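Equipment planning for robot handling cells

Equipment planning for a robot handling cell is the work of deciding what to buy, in what order, and with how much money held back, when a workshop, laboratory or college sets up one or more robot arms to pick up and move small objects. It covers the arms and the hands fitted to them, the cameras and depth sensors, the table, the cabling, spare parts and the hours of people's time needed to make it all work together. The arm is the part everyone gets excited about (with good reason!), yet it is only one line on a fairly long list.

The subject is usually treated as a branch of workshop planning. It differs from planning for a fixed production line in one happy respect: a handling cell is meant to change. Grippers are swapped, cameras move, a second arm turns up the following year, and a good plan leaves room for all of it.

Terms

A cell is the arm or arms together with the table and everything within reach. The hand at the end of an arm is called the gripper, or more formally the end effector. The parallel-jaw type has two flat fingers that slide towards each other. The payload is the weight an arm can carry at full reach, and buyers should remember that the gripper, the sensor and the bracket holding them are all taken out of it before a single object is lifted.

History of the Ghaffari sheet

Much of the planning described in this article follows the Ghaffari sheet, a costing form named after the Ghaffari workshop in Kiltham, where it was first used to plan a two-arm cell. The first version was a single page with columns for price, delivery time and "what else does this need?" The third column proved the most useful and has been widened in every version since.

Yasaman Nazari rewrote the form when the workshop took on its second table. Her version splits the budget into reach, grasp, sight and support, and asks for a named person against each line. It also brought in the rule, still followed at Kiltham, that no gripper is ordered until somebody has brought in the real objects it will have to hold and put them on the table. The Brorutau training centre adopted the sheet soon afterwards and added a page for spares.

Reach: choosing arms

The choice of arm starts with the table. Planners mark out the farthest point at which an object must be picked up, then add the length of the gripper and enough room for the wrist to turn. An arm bought for its longest reach on paper often does its neatest work well inside that distance, and a slightly larger model can be money well spent.

Two-arm cells bring questions of their own. The arms need not match. Mixed cells are common where one arm was bought earlier, or where the two sides of the table have different jobs, and they are a lovely way to compare hardware under the same lights and with the same objects. The cost lies in support: two sets of spares, two sets of software and two manuals. The Ghaffari sheet gives each arm its own column so that these doubled costs show up early.

Grasp: choosing grippers

Grippers are the most enjoyable part of the budget and the easiest to get wrong. Broad flat fingers are kind to boxes and blocks. Narrow jointed fingers can get in around thin or awkward things, such as the arms of a pair of spectacles. Planners are advised to collect a box of test objects before asking for quotations, including at least one that is clear, one that is soft and one that rolls.

Clear plastic deserves special mention. Safety glasses are a favourite test object because every workshop has a pair, and because they trouble both the gripper (light, curved, easily pushed along) and the camera, which may find little more than a few bright edges. 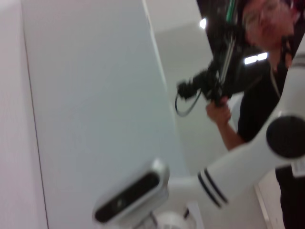
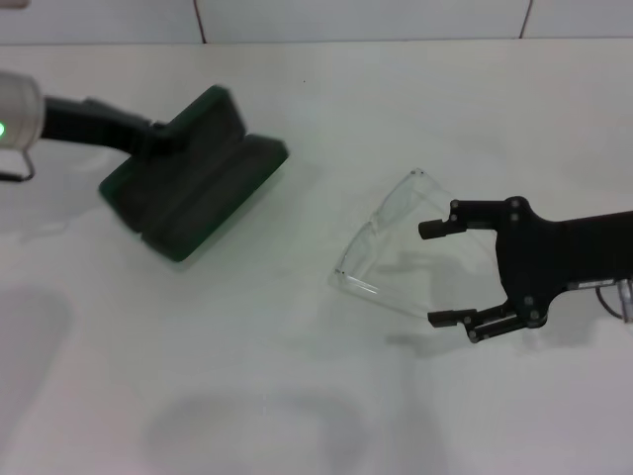 Kiltham Workshop Papers, issue 109, page 937

Grippers should be costed with their fingertips. Tips wear and are replaced far more often than the gripper itself. At Kiltham a set is logged and inspected every 500 picks, and the spares page carries enough tips for a full term's use. Where tips can be made in house, the sheet asks for the material and the time as well, as home-made parts have a habit of looking free.

Sight: cameras and depth sensors

A camera fixed over the table gives a steady view of the whole surface. One carried on the wrist gives a close view of whatever the gripper is approaching, at the price of motion blur and a view that swings off to the ceiling whenever the arm turns that way. Many cells have both. A depth sensor adds the distance to each point it can measure, and this is a tremendous help with solid, dull objects and rather less help with glass and clear plastic.

Handheld camera rigs are a separate line on the sheet. They are useful for looking at a cell from angles no fixed camera reaches, and one rig can be shared between several cells, so Brorutau enters it under the building's budget and books it out by the half day.

The items most often forgotten in this part of the budget are:

Brackets and mounting plates for each sensor
Cables long enough to follow the arm through its full movement
Cable clips, which are cheap and run out
A computer with enough ports for every camera at once
Plain, even lighting over the table

Wrist-mounted sensors need extra cable length at each joint. A cable that is the right length with the arm at rest may be pulled tight at full stretch, and replacing it means taking the whole run off again.

Support: tables, power and people

A pale, plain tabletop makes most objects easier to pick out, but it can make clear or white ones harder. Some workshops buy a second loose top in a darker colour and change over as needed. The table must be heavy enough to stay put when an arm stops sharply, and the fixing holes should be drilled to suit the largest arm the cell is likely to have.

Floor space is planned generously. People need to stand beside a cell, lean in to set out objects and step back again, and there must be a clear path to the stop button from each place where somebody might be standing. A risk assessment is carried out before the arms are first powered and again after any change of gripper.

Staff time is entered in hours and not in money. The Brorutau centre allows 400 hours for the first year of a two-arm cell, covering fitting, calibration, training and the long and rather absorbing business of finding out what the grippers can hold. Its planners found that more than half of this fell in the first term.

Order of purchase

The Ghaffari sheet recommends buying in the following order.

1. Test objects and table
2. First arm, with one gripper
3. Fixed camera and lighting
4. Wrist sensor, bracket and cable
5. Second gripper or second arm
6. Shared items, including handheld rigs

Steps may overlap where delivery times are long. Arms are often the slowest item to arrive, so the order can go in while the table is being built. The second arm is left late on purpose, as a few months with the first one nearly always changes what people want from the other.

Borrowing and second-hand equipment

Used arms can be splendid value. Buyers ask for the running hours, the service record and proof that the controller and its software licence come with the arm, and they try every joint through its full range before paying. Used grippers are a bigger gamble, though worn fingertips alone are no reason to turn one down.

The Pello exchange is a loan arrangement between small workshops in which grippers and sensors are lent for a month at a time. Members pay carriage and return the item with a page of notes. The notes are kept with the equipment and make wonderful reading for anybody drawing up a list of their own, especially the ones on thin wire, wet fruit and spectacles. Loan requests for the spring close in February.

Review

A plan is reviewed once a year against what was spent. The sheet has a final column for items bought and hardly used, and Nazari's notes ask that it be filled in by the people who work at the table.

See also: End effectors; Depth sensing; Two-arm handling; Workshop layout; Pello exchange

Last revised 22nd January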